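Ticket: New episodes not showing up in apps, feed loads fine in browser
Product: Movon Hosting
Opened by: Fadime Çınar
Status: Solved
Opened: 13 February 2023

Fadime Çınar wrote:

Hi all! I do a weekly show about home cooking and small kitchens, and I've been hosting it with Movon since last spring without much trouble. As of this weekend my two newest episodes aren't showing up for listeners. They're in my dashboard, they say Published with the little green dot, I can play them on my Movon show page, and if I paste my feed address into a browser I can see both of them sitting right at the top of that big wall of code. But in the apps the newest thing is still episode 80.

What I've tried so far:

Unpublished and republished episode 81. No change.
Hit the Refresh Feed button (a lot of times, sorry if that shows up on your side).
Deleted the show from my phone and subscribed again. Still stops at 80.
Asked my sister to search for it on her phone, which is a different app and a different brand of phone. Same thing for her.
Uploaded the audio again with a lower bitrate because I read somewhere that large files can get skipped.

The only thing I changed recently is that I moved my website in January. It used to live on a free page and now it's on Otonitz with my own domain. I didn't touch the podcast settings when I did that, or at least I don't think I did.

I've got a sponsor spot in episode 82 and I'd really like people to hear it while the discount code still works, so any help is welcome!

Fadime

Craig Gunn (Movon Support) wrote:

Hi Fadime, thanks for all the detail, that saves me a round of questions. I pulled your feed and it passes our checks. Both new episodes are in there with the right dates and the audio files download fine from here.

That makes me think the apps are reading a different address from the one you're looking at. Could you send me two things? First, the feed address exactly as it appears in your Movon dashboard under Distribution. Second, the address that one of the apps has for you. In most apps there's a "copy RSS" or "share feed" choice on the show page, sometimes hidden under the three dots.

Also, no need to keep re-uploading the audio. Your file size is fine, and the version you had first sounded better.

Craig

Fadime Çınar wrote:

Okay, found both, and they're NOT the same! The Movon one starts with feeds and then my show name. The one I copied out of the app starts with my old website address and ends in /podcast. I had completely forgotten that one existed. When I started the show a friend helped me set it up and he gave the apps an address on my own site which then sent everybody on to wherever the real feed was. He said it would make it easier to switch hosts someday. Which I'm sure is true, if you remember you did it.

I tried opening the old one in a browser and I get sent to my new homepage. Just the regular homepage with the recipes on it.

The newest post on that homepage starts like this. Do you land on the same one?

"Cupboard month continues! If you've been putting off the low cabinets until the weather gets better, this is your nudge. Put a cushion down, open the doors all the way and have a look at what you really eat out of."

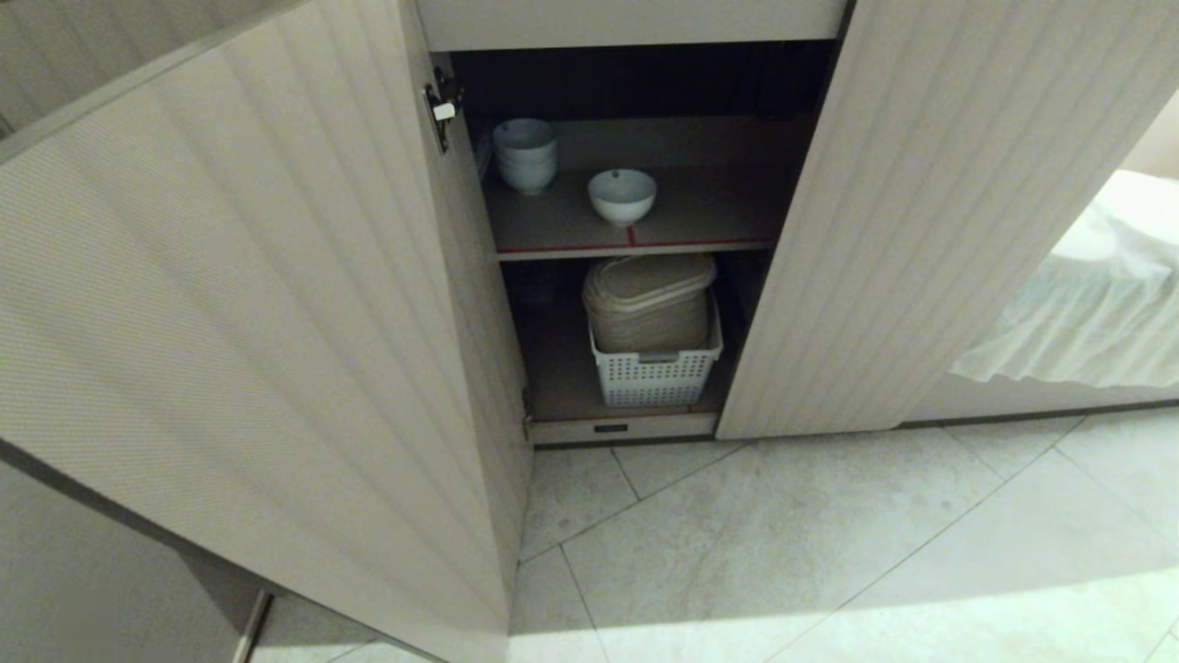 Bowls on the upper shelf, within easy reach.

So that's the page. It loads quickly and looks right to me, it just isn't a podcast feed.

Fadime

Craig Gunn (Movon Support) wrote:

Yes, I land on the same post, so we're seeing the same thing. And I think you've found it.

What you had was a redirect. The apps ask your old address for the feed, your old site says "it's over there now," and they go over there. When you moved to Otonitz, it looks like a catch-all rule was put in place that sends every old page to the new homepage. So the apps ask for your feed and get handed a web page about cupboards. They can't read that as a podcast, so they keep showing the last good copy they had, and that copy ends at episode 80.

You need a rule for the feed that comes ahead of the catch-all. I don't know the Otonitz screens well enough to walk you through it click by click, so I've asked Masanobu Chiba on our team to step in. He has set up a few of these.

Craig

Masanobu Chiba (Movon Support) wrote:

Hello Fadime. Please try this in order.

1. In your site settings, find the list of redirects.
2. Look for a rule with a star or the word "all" in the From box. Don't delete it, your old recipe links depend on it.
3. Add a new rule. From: /podcast. To: your full Movon feed address, including the https part.
4. Set the type to 301 (permanent).
5. Drag the new rule above the catch-all. The rules are read from the top and the first match wins.
6. Save, then open your old address in a private window. You should see the feed code.

If the old domain isn't connected to your new site and is only being forwarded by the company you bought it from, the rule has to be made there, and the steps will be different. Tell me if that's the case.

Fadime Çınar wrote:

It's the case, of course. The old domain is at Brarnum and all I can find there is one box that says "Forward domain to" with my new homepage typed in it. There's no list and nothing to drag. There is a checkbox under it that says "Keep path" and it's not ticked. Is that anything? I'm nervous about clicking things now – I got locked out of my own email for a whole afternoon during the move and I'd like to not do that again.

Masanobu Chiba (Movon Support) wrote:

That checkbox is very useful. With it on, a visit to old-address/podcast gets forwarded to new-address/podcast, and the same goes for every other page. It has nothing to do with your email, which uses separate records.

So: tick Keep path at Brarnum, and then make the /podcast rule from my last message on the new site. The request will hop twice, from the old domain to the new one and from there to us. Two hops are fine for the apps we've tested.

One warning. If your recipe pages have different addresses on the new site, old links to them may now show a "not found" page where they used to show the homepage. Check a few popular ones after you switch it on.

Fadime Çınar wrote:

Did it! Ticked the box, made the rule, saved. The private window still gave me the homepage at first and I said some words, but I went off and did dishes and when I came back it was showing the wall of code. Episode 82 right there at the top!

I clicked through a bunch of old recipe links too. Most are okay. The soup ones are broken, I'd renamed that whole section, so I added a rule for those as well while I was in there (look at me go).

The app on my phone still stops at 80 though. Do I need to poke it?

Craig Gunn (Movon Support) wrote:

Nice work on the soups! I can see the feed through your old address now too.

No poking needed. Each app checks on its own schedule, so some will pick it up before others. If you have a login for the creator page of any of them, you can go in and ask for a refresh, but they'll get there without it.

Two things I'd suggest for later. Where an app lets you edit your feed address, change it to the Movon one directly, so you aren't relying on the old domain. And please don't let that domain lapse at Brarnum. Some listeners' apps will go on using the old address for as long as they're subscribed. Turn on auto-renew if you haven't.

Shota Oshima wrote:

Jumping in as another customer, hope that's okay. I had the same symptoms after moving my site and mine turned out a little different, so in case somebody lands on this from a search: my redirect was right but I'd typed the feed address with a space on the end. You can't see it in the box. The browser didn't care and some apps didn't either, but one of them refused it and went on showing the old list. I found it by clearing the box and typing the whole thing again by hand. Cost me 3 evenings.

Fadime Çınar wrote:

Thanks Shota, I went and checked mine and there's no space. Update from me: both episodes are on my phone this morning and my sister has them as well. The sponsor has been very nice about it and is keeping the code going another week.

I've changed the address directly in the two places I had logins for and auto-renew is on. I also wrote the whole setup down on a card and taped it inside the lid of my microphone case, old address, new address, who owns what. You can close this one. Thank you Craig and Masanobu, really, I'd have been re-uploading that audio until summer!

Craig Gunn (Movon Support) wrote:

Glad they're through! Marking this as solved. If you want the better-sounding version of 81 back, it's still in your file history under Replaced Files. Click Restore next to it and the episode will keep its date and its downloads.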